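Rirnthorpe Residents' Board > Shared Spaces > Cups and cloths in the common room

flatel_desk
Posted 2023-07-25
Residents are reminded that cups used in the common room must be washed, dried and returned to the cabinet by the end of each session. The Baird building now holds 108 cups, and 4 were reported chipped last quarter. Please use the microfiber cloths supplied. Paper towels leave lint on textured glass.

baird_unit2
I support the reminder, but I request a clarification. Does the rule apply to personal cups? Several residents bring their own, and they are regularly put away with the shared ones.

rumo_house
The two kinds are easy enough to tell apart when set out together - the color alone is usually sufficient.

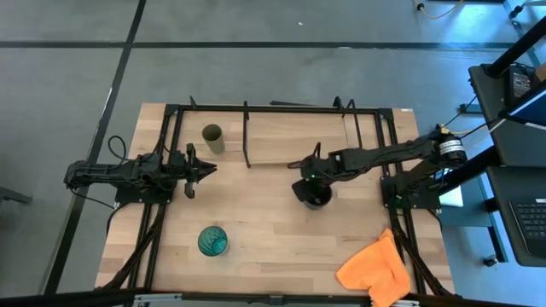 Teal faceted glass, olive-gray cup and dark gray cup, with the orange cloth at the lower right corner.

baird_unit2
Thank you. I must respectfully disagree. The olive-gray and the dark gray are too close in color to be sorted by eye in the evening. A label on the base of each shared cup would settle the matter.

flatel_desk
Labels were tried in December and came off in the dishwasher. Personal cups may remain on the lower shelf. Cloths are to be hung on the rail after use and should not be left on the table.

rumo_house
The lower shelf is acceptable to us. We would still ask for 2 more cloths, preferably orange.

flatel_desk
The request has been entered for the next supply order.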